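Arden: a shared diary of first words

README

Arden is a collection of the first words and early phrases of our little ones, written down by their parents and put into one tidy table. It began with my daughter's "moo" (for every animal, the vacuum cleaner included!) and has been growing ever since.

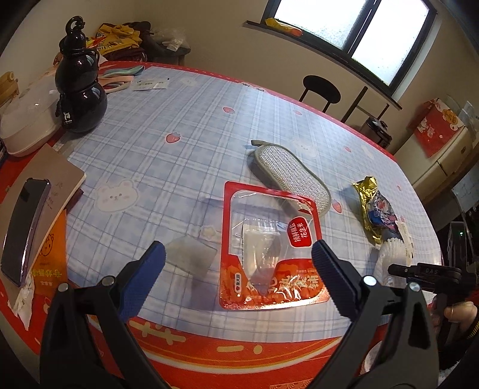 Elsie Pryor

What's in the folder

words.csv has one row per new word: the child's nickname, age in months, the word as it sounded, what we think it meant, and who heard it. phrases.csv is the same for anything of two words or more. notes.txt holds the longer stories, and I love it best – do read the one about the moon and the bus driver.

Four families have sent entries so far, covering English, Latvian and Italian at home.
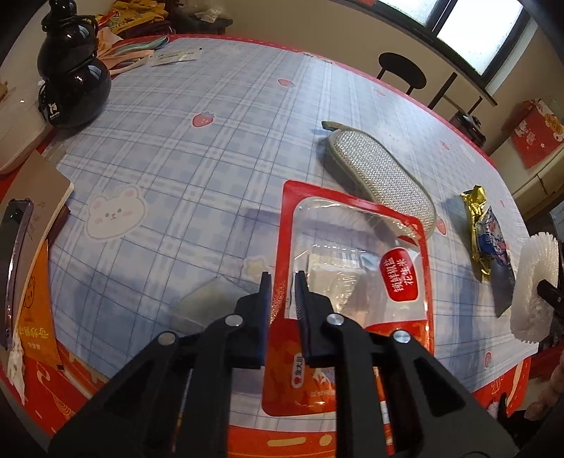 Spellings are left just as the parent typed them, so "nana" may be a banana in one house and a grandmother in the next. Check the meaning column before you sort anything. Ages are rounded down to the full month, and blank means we forgot to write it down.

How to add a word

Copy the last row, change it, save, and send me the file. Please use nicknames only, and leave out nursery names and addresses.

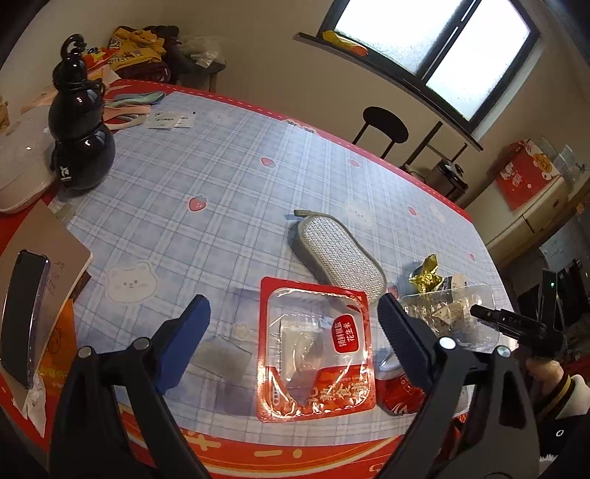

Ona Liepiņa asks whether a word still counts if it was only said once, at bedtime, and never again. Yes, please! Put "once" in the last column.

Changes

June: over 3 pages of Samuele Colombo's notebook typed up, and what a joy they were.

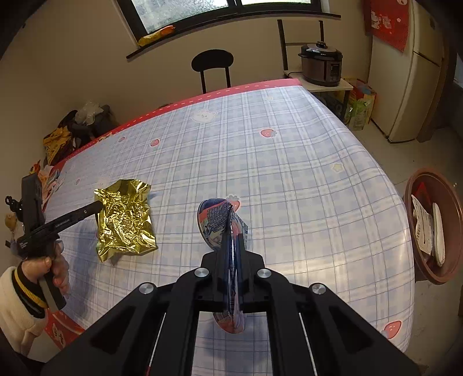
Snack wrapper held above the tablecloth.

Known gaps: very little before ten months, and no sign language yet. Kulsoom Butt has promised hers next.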